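Küche ausräumen, Tag eins. Ich mach mal einen Thread draus, sonst versacke ich wieder beim ersten Schrank 🧵
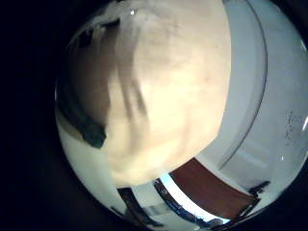 Beige neben Weiß, ganz aus der Nähe.

1/ Mein Farbproblem in Kurzform: Ich besitze fast nur Sachen in Creme, Sand, Beige und Weiß. Habe ich mir über Jahre so zusammengekauft und fand das immer sehr ruhig. Jetzt steht alles auf einem Haufen und ich finde es vor allem sehr viel.

2/ Aus der Nähe mag ich die Kombi aber immer noch total! Das Beige geht an der hellsten Stelle fast ins Gelbe und zur anderen Seite hin wird es richtig warmbraun. Und das Weiß daneben wirkt dagegen fast bläulich. Sowas sieht man im Alltag gar nicht, da greift man halt nur hin.

3/ Anlass ist übrigens das neue Regal (Irkosico, die breite Variante). Das kommt nächste Woche und ist weniger tief als das alte. Also muss vorher was weg. Ich habe das Maß dreimal nachgerechnet und es wird nicht besser.

4/ System bisher: alles auf den Tisch, dann drei Stapel. Bleibt, geht, weiß nicht. Der Weiß-nicht-Stapel ist jetzt schon der höchste, wir müssen darüber nicht reden.

5/ Runde Sachen sind der Endgegner. Eckiges stellt man nebeneinander und fertig. Rundes braucht immer mehr Platz, als man denkt, rollt oder kippelt, und in den Zwickeln dazwischen sammelt sich Staub und eine einzelne Rosine.

6/ Kurze Pause, Kaffee. Natürlich war die Kaffeetasse schon im Geht-Stapel. Sie ist jetzt im Bleibt-Stapel.

7/ Weil hier gleich wieder jemand fragt: nein, ich kaufe mir keine einheitlichen Vorratsdosen. Bei Lelloso wollten sie für das komplette Set 600 Euro. Für Dosen! In denen dann Linsen liegen! Meine Linsen wohnen weiter im Gurkenglas.

8/ Gurkengläser habe ich im Übrigen genug, falls jemand aus Alham welche braucht. Mit Deckel, gespült, Etiketten sind größtenteils ab. Größtenteils heißt, man kann noch fühlen, wo sie waren.

9/ Tipp gegen die klebrigen Reste: Öl und Natron zu einem Brei rühren, draufschmieren, 10 Minuten warten, abreiben. Habe ich von meiner Oma und es riecht deutlich besser als dieser Reiniger aus dem Baumarkt.

10/ Das schwerste Brett war das ganz oben, da liegt bei mir alles, was ich geschenkt bekommen habe. Die beige Servierplatte vom Flohmarkt in Gethin zum Beispiel. Seit Ewigkeiten nicht benutzt, aber ich weiß noch genau, wie ich sie damals im Zug auf dem Schoß hatte. Bleibt.

11/ Eine Kuchenglocke ohne Teller. Einen Deckel, der auf keinen Topf passt. Eierbecher für eine Fußballmannschaft, obwohl ich Eier am liebsten als Rührei esse. Geht, geht, geht.

12/ Den Schrank innen mit warmem Wasser und einem Schuss Essig ausgewischt. Danach die Türen offen lassen, auch wenn man sich dann den Kopf stößt – zweimal, bei mir.

13/ Zwischenstand nach einem halben Tag: ein Schrank leer, ein Schrank halb, Tisch voll. Verschenkekiste steht ab heute Abend unten im Hausflur, wer mag, nimmt sich was. Gewickelt ist alles in Zeitung, also bitte vorsichtig auspacken.

14/ Und ja, ich überlege jetzt ernsthaft, ob in das neue Regal mal eine richtige Farbe darf. Senfgelb? Oder so ein dunkles Blaugrün, das würde neben dem ganzen Creme bestimmt toll aussehen. Vorschläge gern hier drunter, aber bitte kein Altrosa.

15/ Morgen kommen die Schubladen dran. Da liegen ca. 100 Gummibänder und ein Schlüssel, von dem ich keine Ahnung habe, wozu er gehört.

07.08.2024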